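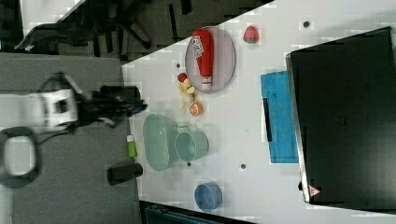

How to budget for a first robot arm

The price of the arm is the easy part. When we set up the bench at Runside we had a quote for the arm within a day, and then spent two months finding the rest of the money. These are the steps we follow now.

1. Write down the job first

One sentence will do. Ours was "pick up kitchen items and toy food from a table and put them somewhere else". That gave us the reach, the payload and the kind of gripper. If you can't write the sentence, don't ask for quotes yet.

2. Get the gripper priced separately

Suppliers like to bundle. Ask for the arm, the gripper and the mounting plate on separate lines. Stavros Moschos did this with our second supplier, Stusimeo, and the mounting plate alone came to over 4 per cent of the total. Check that the gripper cable is included and ask how long it is.

3. Measure the room

Mark the full reach on the floor with tape, then add space for a person to walk past. Allow for the cable as well – it needs slack to follow the arm, and the slack has to go somewhere. If the controller will sit on the bench, take its footprint off your working area before you order a table.

4. Price the small things

Plates, bowls, cups, plastic fruit. They are cheap, but they go missing and end up on the floor, so buy two of anything you can't easily match later. Our first list had 43 items and the reorder had 76. Put them on their own budget line or they will come out of somebody's petty cash.

5. Add spares and time

Order one spare set of fingertips with the arm. Postage on a later order can cost more than the part. Jaqueline Huerta also books staff hours for setting up, which our first budget left out completely. Four days was about right for us.

6. Ask about service before you sign

Get these in writing:
Length of the warranty, and whether the gripper is covered
Who pays for shipping on a repair
Whether a loan arm is available
Cost of software updates after the first year

Send the finished sheet to whoever approves spending by July if you want delivery before the winter. Ekkachai Paisan keeps our blank copy, so ask him if you'd like to use the same layout.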